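Oktober | Von Adebayo Balogun

Fugenbreite bei kalibriertem Feinsteinzeug: Hinweise zur Serie Kinnunen

Seit der Umstellung der Serie Kinnunen auf kalibrierte Kanten erreichen uns vermehrt Anfragen zur Mindestfuge. Für Innenflächen gilt weiterhin eine Fugenbreite von 3 mm, auch bei rektifizierter Ware. Eine Knirschverlegung ist nicht freigegeben. Bei beheizten Estrichen sind Feldbegrenzungsfugen aus dem Untergrund deckungsgleich in den Belag zu übernehmen.

Die Platten aus dem Werk Testthorpe tragen das Kalibermaß auf der Stirnseite des Kartons. Verschiedene Kaliber dürfen innerhalb einer Fläche nicht gemischt werden.
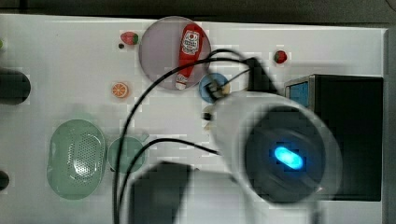 Huduvcombe wendet dazu ein, im Verband mit Drittelversatz falle ein Kalibersprung auf der Baustelle kaum auf, und die Restmengen müssten schließlich irgendwo verarbeitet werden. Technisch bleibt es bei der Vorgabe: Der Versatz verdeckt die Abweichung nur über wenige Reihen, danach laufen die Fugen sichtbar aus der Flucht. Restmengen lassen sich in getrennten Räumen einsetzen, sofern ein Profil die Flächen trennt.

Als Verlegemörtel empfehlen wir Wirkari Flex im kombinierten Verfahren, Zahnung 8 mm. Im Außenbereich ist eine Bettung von 100 % nachzuweisen – Stichprobe durch Aufnehmen einer frisch verlegten Platte, Rückseite fotografieren, Bild zum Bautagebuch nehmen. Frühestens nach 27 Stunden verfugen, bei niedrigen Untergrundtemperaturen entsprechend später. 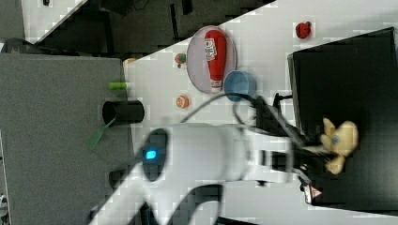
Darf die Fuge in Nassräumen mit zementärem Mörtel ausgeführt werden? In häuslichen Bädern ist das zulässig; für gewerbliche Küchen und Bereiche mit chemischer Reinigung ist Epoxidharzmörtel vorzusehen. Anschlussfugen zu Wand und Einbauteilen bleiben in beiden Fällen elastisch und gelten als Wartungsfugen.

Das überarbeitete Merkblatt liegt den Lieferungen ab Werk bei.

Kontakt: Technische Beratung Kinnunen | © Alle Rechte vorbehalten | Nach oben

Sie erhalten diesen Newsletter, weil Sie sich dafür angemeldet haben. Abmelden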